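Ticket: Cosoreo hand lets go of its grip at the refrigerator opening
Opened by: Noel Quiambao
Site: Harahap test kitchen
Controller: Brornero
Status: Open, waiting on part

Noel Quiambao, 9:15 a.m.

Good morning, Gromeck support, and thank you again for being so patient with us over the calibration business in October. I'm sorry to be back so soon! This one is a grip fault, and I'd like to get it sorted before anything heavier than fruit goes into that hand.

The job is the same put-away routine you helped us set up. The arm takes a piece of fruit, carries it over to the open compartment, turns the palm up, and is supposed to keep the fingers curled until it is past the shelf lip. For the first part of the morning it behaved beautifully. Then, on the approach, the fingers went out straight, and the controller went right on reporting "grip held" as if all was well. There was no alarm and no stop. The fruit stayed on the palm that time, which I put down to luck, and I hit the pause so we could have a look at it.

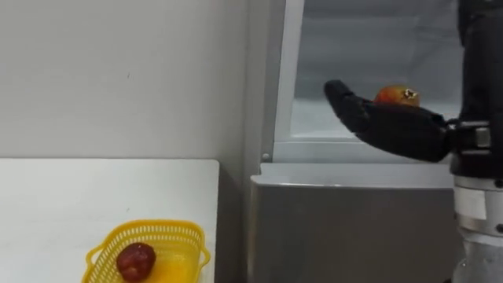

Toivo Mustonen, 9:50 a.m.

Morning, Noel, and please don't apologize, I would much rather hear about it now. The part that worries me is the status message. A hand that opens when it shouldn't is one problem, and a controller that still believes it is closed is a second one, and I'd like to treat them separately if you can bear with me. Could you tell me whether the fingers open before or after the wrist finishes turning? And before you touch anything else, would you please save the hand log from the Brornero panel, because it gets overwritten on restart and I've lost more than one good fault that way myself. Until we know more, please keep everyone outside the taped line while the arm has power, and nothing made of glass in the hand.

Noel Quiambao, 10:35 a.m.

Log saved and attached. The fingers open after the wrist has finished turning, or so close to the end of it that I can't tell by eye. I ran it again with the same fruit to be sure, and then with a foam block, which went straight onto the floor. Over 20 runs it happened six times, always at the palm-up turn and never on the pick. Line 1,410 of the log is where the hand stops answering in the first of those runs, if that saves you some scrolling.

I did wonder about the cold air coming out of the compartment, since that's where it always seems to go wrong, but I don't know enough about the finger motors to say whether that's silly.

Toivo Mustonen, 11:20 a.m.

Not silly at all, and easy enough to rule out. I've read the log. At that line the hand drops off the bus, comes back, and starts up in its default pose, which on this firmware is fingers straight. The controller waits 200 milliseconds before it declares a lost hand, and yours is coming back just inside that, so it keeps the last status it had. That explains the "grip held." What we need now is the reason it drops off in the first place, and my money is on the cable at the wrist. Here is what I'd like you to try, in this order, whenever you have the time.

Step 1. Shut both refrigerator doors, leave the basket on the countertop where it normally sits, and run the wrist turn well clear of everything with an empty hand. Same speed as before. If it still drops out, we can forget about the cold air.

Noel: done. It dropped out on the third turn with the doors shut, so I'm happy to let go of my cold air theory.
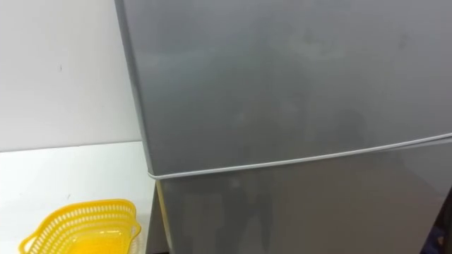
Step 2. Power the arm down at the wall, lock it out, and check the cable connector at the wrist. Press it home and see if there is any play.

Noel: there is play. It seats, but I can rock it sideways with one finger, and the locking tab feels soft compared with the one on our spare hand.

Step 3. Tie the cable so the loop can't pull on the connector when the wrist turns, then repeat the test at half speed.

Noel: no dropouts at half speed. One at full speed, near the end, just as I was starting to feel hopeful.

Step 4. Turn on "stop on hand restart" in the Brornero safety page. It is off by default, and I'm going to raise that with the firmware people here, as I think it should be on.

Noel: turned on. I unplugged the hand on purpose with the arm holding still and it stopped right away, with a proper red message.

Toivo Mustonen, 2:05 p.m.

Lovely work, thank you. I'm sending a replacement connector and a short strain relief bracket. Please leave the arm at half speed and the fruit work paused until they're fitted, and keep the old connector for me, tab and all. The firmware question has its own ticket now and I've added you to it.

Noel Quiambao, 2:20 p.m.

Will do on all of that. Speed is capped and I've put a note on the panel for the evening shift. Could you send two of the brackets? The spare hand has the same cable run.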